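About Skivside

Skivside is a home cooking school on the second floor of an old bakery building, and we love what we do! We teach people who have never boiled an egg, people who have fed a family for thirty years and are sick of their own meatloaf, and everyone in the middle. Classes are small, the tables are long, and you eat what you make.

The school began with Delali Abubakari, who was running a lunch counter called Muli and kept getting asked for the recipe for her peanut soup. She wrote it out on napkins for a while. Then she started inviting people to come by after closing and make it with her, four at a time (that was all the stove could handle), and those evenings got so lively that the people upstairs came down to see what was going on. Some of them stayed for soup. When the lease on the bakery came up, she took it.

Gitau Kirui joined the next spring to teach bread. He still does, and his Wednesday night class is the one that fills up first. If you get in, come hungry and wear something you don't mind getting flour on. He also runs our knife skills workshop, which is a lot more fun than it sounds and involves a great many onions.

What we teach changes with the year. Summer is pickles, cold noodles, grilled fish and a whole week in July on tomatoes. Fall brings dumplings and pies. In winter we slow down and cook beans, stews and braises, and the windows steam up, and it's our favorite time to be in the building. Spring is a bit of a jumble, depending on what the farm stands have.

Our recipe binder is up to 111 recipes now, many of them brought in by students. Pederura, the spicy bean stew on our winter menu, came from one of them and has been a hit ever since. Every student gets a printed copy of whatever we cook that day, with room in the margins for notes. Please write in them!

We keep the school open to as many people as we can. There are 2 free places in every evening class for anyone who finds the fee hard to manage. Just tick the box when you sign up. 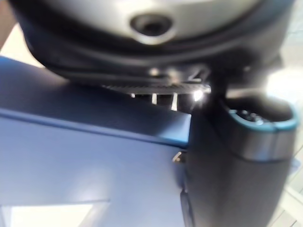

Do I need to bring my own knives or apron?

We have knives, boards and aprons for everyone, so all you need is a container for leftovers. If you have a knife you love, bring it along, and Gitau will be happy to sharpen it for you after class.

You'll find us at 43 Brukeck, up the stairs with the green railing. The kitchen door is open half an hour before each class, and there's usually tea on.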